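The Long Lunch Habit

July 2022

I used to eat lunch standing up. Eleven minutes, tops, usually over the sink, usually something out of a tub. Then my neighbor Forough Khosravi invited me over one Sunday in March and I got home after dark, stuffed and a little hoarse from talking, and I've been hooked on long lunches ever since.

Forough grew up with them. Her mother put everything out at once, she told me, and you ate whatever you liked in whatever order you liked, and if a cousin turned up halfway through, well, scoot over! I grew up in a house where the plate came to you already filled and you cleaned it. So the first time I had a table full of little dishes in front of me I kept waiting for somebody to tell me when to start.

I've hosted a bunch of these myself now. The biggest had 20 people spread over my living room and the back steps (my landlord, Shengli Zou, came up about the noise and stayed for the eggplant). The best had four. We got onto the subject of Liesbeth Leemans's terrible honeymoon and I laughed so hard I had to go lie down on the rug.

I do have opinions. Keep the table low if you can, because people slouch and slouching people stay longer. Make most of the food the day before. Use the good cloth, it washes. And skip dessert until someone asks, then bring out melon and act like that was the plan all along.

My friend Aoi Arai thinks I've gone overboard. She has a job that starts at 7 and a kid who only eats noodles, so fair enough. She still comes, though, and she's usually the last one out the door.

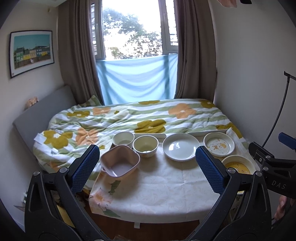 What to Cook the Night Before

Start with beans. A pot of white beans with lemon and too much garlic gets better overnight and tastes fine straight from the fridge.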